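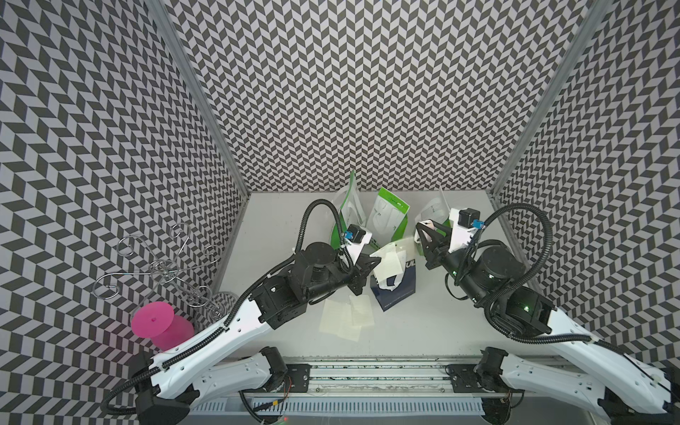 Last updated: April, 3 pm

Jellar to open vape recycling counter in Naltcombe

Jellar, the independent vape retailer, will open a take-back counter at its Naltcombe shop this month. Customers may hand in used devices, pods and loose batteries of any brand at no charge, whether or not they make a purchase.

The counter follows a trial at the company's Lorente Street branch, where 789 items were returned. Of these, 668 were used devices and the remainder were pods and batteries. All were passed to Zivel, the licensed waste carrier that will also serve the new counter. 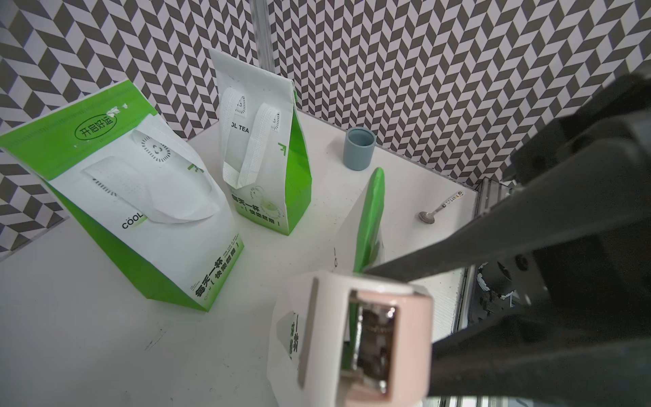
Can devices still containing liquid be handed in?
They can, provided the mouthpiece is covered with tape and the device is placed in one of the small bags kept at the till.

Karine Fortin, owner of Jellar, said: "Our customers have been asking where these things should go. Many have a drawer full at home, and we would like to see them brought back to us – the older ones included."

The counter will be staffed during normal shop hours. Damaged or swollen batteries should be shown to a member of staff at the door and must not be put in the collection tubs.

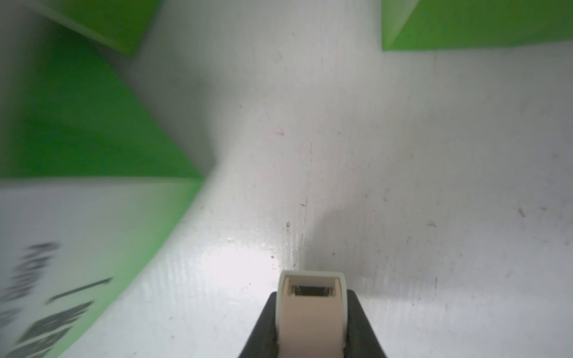 Staff at both branches have completed training in safe battery storage, led by Libor Procházka, collections manager at Zivel. Tubs will be emptied every three weeks, or sooner when full.

The first 100 customers to use the counter will receive a voucher towards a refillable kit. Vouchers are limited to one per adult and proof of age will be required.

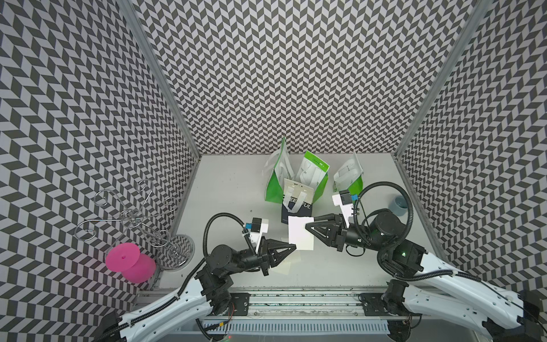
Two robot arms reaching over a light grey tabletop.

Press enquiries should be made to the Jellar office at the Naltcombe shop.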